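Lehner cleared to play Praltgate Open after missed-test hearing

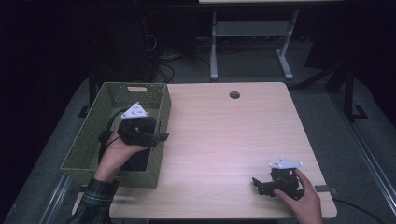
Aurelia Lehner was relieved by the ruling, she told reporters on Tue 13 August, and wanted to get back to "just hitting balls."

A tennis panel found that she missed 2 doping tests, not three. The third, in April, was struck out - the tester had gone to her old address in Bundgaard.

Lehner, ranked 87, was fined $2000 for filing her change of address late. She opens against Elikem Agyeman's pupil, a qualifier from Ganside.

13 comments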